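4.2 Comparison of the two hand-held grippers

We compared two versions of the hand-held gripper, which we call Drorum and Nustinar after the workshop names they were given during development. Both are held in the hand and closed with the fingers, and both send the jaw opening to the recorder over a cable. They differ in the jaws. The Drorum jaws are straight and stiff. The Nustinar jaws have a slight bend near the tip and give a little under load. The recording software, Chien, was the same for both and was not changed during the tests.

Each operator worked with a pair of grippers of the same version, one in each hand. The operator stood at one end of the table and wore the head camera, so that the recorded view stayed close to what the operator saw. A trial started with both grippers open and ended when the operator said that the object was in place. Trials in which the object fell off the table were stopped and counted as failed. Trials in which the object fell onto the table could be continued, and the time kept running.

We collected 1021 trials in total, of which 438 were placing trials. In a placing trial a long, narrow object has to be put into an open container. The other trials were stacking and handing over, and are covered in Section 4.3. We used 13 objects, and each operator handled all of them with both versions. The order of the two versions was switched from one operator to the next.

Placing is harder than it sounds. The operator picks up the object from a lying position, turns it in the air, and brings the lower end over the opening. With the Drorum jaws, smooth objects tended to turn between the fingers when the lower end touched the rim. Operators then had to back off, put the object down and grip it again. With the Nustinar jaws this happened less often, but the bend in the tips made it harder to pick up thin objects from a flat surface. Figure 3 shows the left gripper in use in a placing trial with a mug.

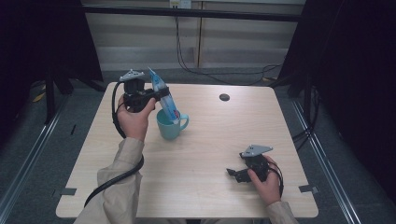
Kakomberg Manipulation Group, corresponding author for Section 4

Figure 3. Placing trial. The left gripper holds a blue and white tube-shaped object at the rim of a teal mug, and the right gripper is open and low over the table.

We did not tell operators what to do with the second gripper. Some used it to steady the container, and others kept it near the table and did the whole task with one hand. Steadying made the trials slower with both versions, but fewer of them had to be stopped. We report the two ways of working separately in Table 2, as pooling them would hide the effect of the jaws.

The cables were the most common complaint. Operators said that they felt the cable pull when they turned the wrist, more so with the left hand. In October we moved the cable exit on both versions to the rear of the housing and repeated 42 placing trials. The complaints dropped, but the times did not change enough for us to draw a conclusion from so few trials. All results in Table 2 come from the grippers with the original cable exit. The repeated trials are listed in the appendix and are not part of the totals given above.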